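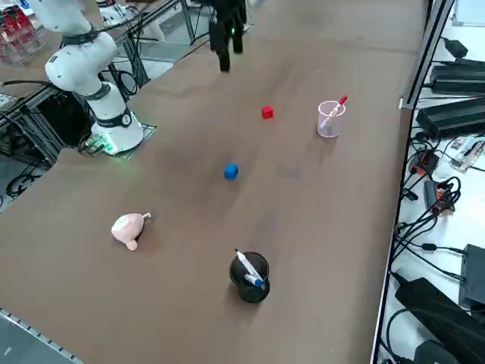 Ticket: Film diary import drops ratings and merges two different films
Product: Nomstead (web, free account)
Status: Solved, one item open
Category: Import / Export

Original report

I have kept a list of every movie I watch in Kivley for years and I'm moving it to Nomstead. The export file from Kivley has 275 entries. After the import my Nomstead diary shows 184, so 91 are missing. The import page says "Complete" with no errors.

Other things I noticed:

Half-star ratings are gone. A film I gave three and a half stars shows as unrated. Whole-star ratings came over fine.

Two films with the same title, one a remake of the other, ended up as one entry with both of my reviews stuck together.

Rewatches are missing completely, as far as I can tell.

I tried it in two browsers with the same result. I have not deleted anything from Kivley yet.

Support reply 1

Thanks for the report. Please send the following:

The export file, unedited.
The date format chosen on the import page.
Whether "Skip duplicates" was checked.

Please don't run the import again for now. A second run on top of the first can create double entries that have to be removed by hand.

Reply from customer

File attached. Date format was month first. "Skip duplicates" was checked, I left it the way it was. I had already run it twice before I read your message, but the count did not change the second time.

Support reply 2

We loaded your file into a test account and got the same count you did. There are 3 separate causes.

1. Rewatches. With "Skip duplicates" checked, the importer compares title only and ignores the watch date. Any second viewing is treated as a duplicate and left out. This accounts for most of the missing entries.

2. Half stars. Kivley writes them with a comma when the account region is set to certain countries (3,5 and not 3.5). Nomstead reads the comma as the end of the field and throws the rating away.

3. Same title. Your file has no release year column. Without a year, the importer picks the most popular film with that title. That is why the original and the remake were joined.
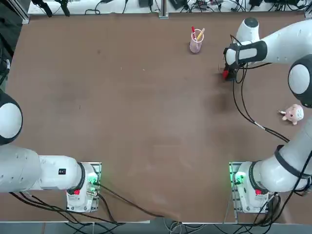
Tabletop with the two white arms.

Steps to fix

In Kivley, go to Settings, Region, and set the number format to a period. Save.

Go to Export and choose "Full diary" in place of "Basic list." The full version has the release year and the rewatch flag.

In Nomstead, open Diary, Manage, and pick "Undo last import." Do this twice, as you ran it twice. Check that the diary is empty before going on.

Import the new file with "Skip duplicates" unchecked.

Wait for the confirmation email. A file this size takes about 3 minutes.

Reply from customer

Did all of that. The diary now shows 275. Half stars are back and the two films are separate, each with its own review.

One problem left. The long reviews are cut off in the middle of a sentence. I have a roundup from December where I wrote up everything I saw in theaters that month, and only the first paragraph is there. The full text is in the export file, I checked. It seems to happen wherever I left a blank line.
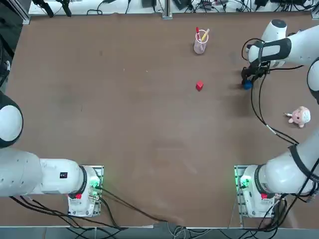

It also happens with short reviews if they have a blank line in them, so I don't think it is a length limit. One of them is only 125 words and it still stops after the first paragraph. Reviews written as a single block are complete.

Support reply 3

Confirmed. The importer stops reading a review at the first blank line. This was reported once before by a user coming from Levus and was thought to be a problem with their file. It is on our side. We have passed it to the import team.

Until it is fixed, you can open the export file in a spreadsheet program, search the review column for double line breaks, and replace each with a single one. Undo the last import and load the edited file. You will lose the spacing between paragraphs, but all of the text will come through.

If you would rather wait, keep the export file. Once the fix is out you can use "Update reviews only," and your ratings and dates will not be touched.

Reply from customer

I'll wait. Only a small part of my reviews have paragraphs. Please leave this open until it's fixed. Also, is there a way to bring over my lists? I have a ranked one for each year.

Support reply 4

Lists are not part of the diary import. There is a separate importer under Lists, Add, From file. It takes one list at a time and keeps the ranking if the first column is a number. Notes on individual films in a list are not supported yet.

Item 4 (review text cut at blank line) stays open. Items 1 to 3 marked solved.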